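Ponora starter package: my notes after the trial period

I promised in July that I would write something longer when I had used the Ponora package enough to have an opinion. The short posts from that month were mostly complaints about software installation, and some of you wrote me that I was unfair. Maybe I was. So now I try again, with more patience.

For those who did not read the earlier posts: Ponora is a service for people who already have a robot arm and want it to do kitchen tasks. They do not sell the arm. You pay 299 per month and you receive their software, a set of ready task templates, and support by e-mail. The templates have names. Lustano is the one for loading and unloading the dishwasher, Sartori is for setting and clearing a surface. There is a third one, Usier, for drawers and doors, but it costs extra and I did not take it.

I used a Franka arm, with the normal two-finger gripper. The kitchen is an ordinary one, with a wooden counter in the corner and the dishwasher under it. I did not clear the counter for the tests. The Ponora manual recommends to begin with an almost empty surface, but in my opinion a kitchen with nothing on it is not a kitchen, and I wanted to know how the templates behave between the coffee press and the oatmeal cups.

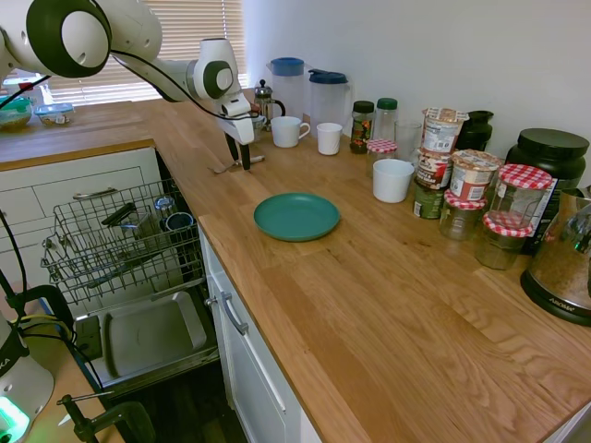

Can you use Ponora without knowing how to program?
Mostly you can, because the templates are set up through a web page with forms and sliders, but for the first connection to the arm you need to type some commands and edit one text file.

The thing I like most is how Ponora handles the approach to an object. You choose a height where the gripper must stop before it goes down, and a speed for the last part. The standard height is good for cups and bowls. For flat things, like a spoon or a small brush, I had to make it lower and the speed slower, and after this I was content. I made 25 attempts with small utensils using the standard values and I got 15 good ones. With my own values it was much better, but I changed them so many times in between that I can not give you an honest number. I write this so you don't think that I hide it.

The manual should say more on this subject. It has 147 pages and flat utensils get half of one page. The rest of that chapter is on mugs. I understand that mugs look nice in a demonstration, but in my house the small things are the ones that stay on the counter all day.

Sartori also asks you to draw "keep out" zones on a plan of the counter. This is simple to do with the mouse. What I did not understand in the beginning is that the zones have no height, so the arm will refuse to pass over a low plate in the same way as it refuses to pass over a tall pitcher. Support answered me the next day that this is intended – it is safer – and that heights are planned for a later version. They were polite, but they did not tell me which version.
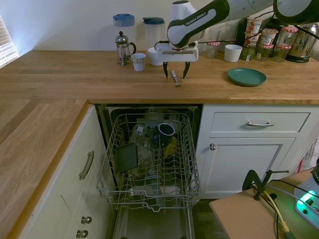 Photo: from the author's own tests. Please ask before reuse.

Now Lustano, the dishwasher template, for which I think most people will pay. You must teach it the position of the open door and the rack. It takes five steps, and in each one you bring the gripper to a point and press a button. If you push the rack back in a little after teaching, everything is shifted, and Lustano does not notice it. I put a piece of tape on the rail as a mark. It is not elegant but it works for me.

The upper rack is the only one supported. For the lower rack you get a message that says "not available for this profile", and I searched a long time in the settings for another profile before I understood that none exists. In my opinion this should be written on the sales page, with big letters.

For mugs and glasses I have no complaint. Plates which stand upright between the wires are more difficult, because the gripper must come from above and the space is narrow. Forks were, for me, a surprise in the good direction. If they stand upright, Lustano plans a nice straight movement down and a straight movement up again. I had expected that it would be the worst part.

The noise is nothing special. I could listen to the radio during the tests. What made me more tired was the confirmation window: before each new object the software asks if you are sure. You can turn this off, but only in the advanced menu, and it comes back after every update.

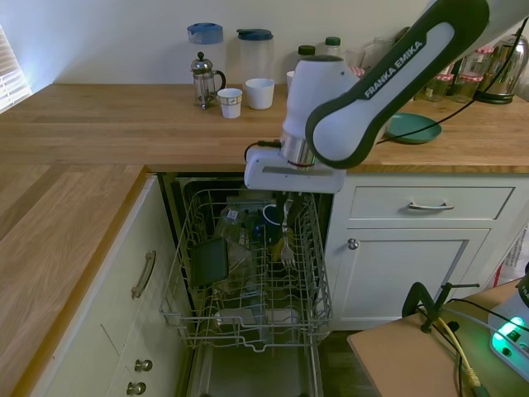 How long does it take to set up Lustano for a new dishwasher?
Plan one full evening for the first time, and much less for the next one, as you can copy your old profile and teach only the rack points again.

About the price I am still in doubt. For a small laboratory or a school 299 per month is probably acceptable, if several people use it. For one person with a hobby it is a lot, and there is no smaller plan. You can pause the subscription between months, which I will do now, and your profiles stay saved on your own computer. I checked it – the files are there and can be opened with a simple text editor.

I would take it again for the approach settings and for the support. I would not take it only for the dishwasher, at least until the lower rack is included. If somebody has tried Usier, please write me in the comments how it is with drawers that have a bar handle, I have several of this kind and I don't want to pay extra only to find out.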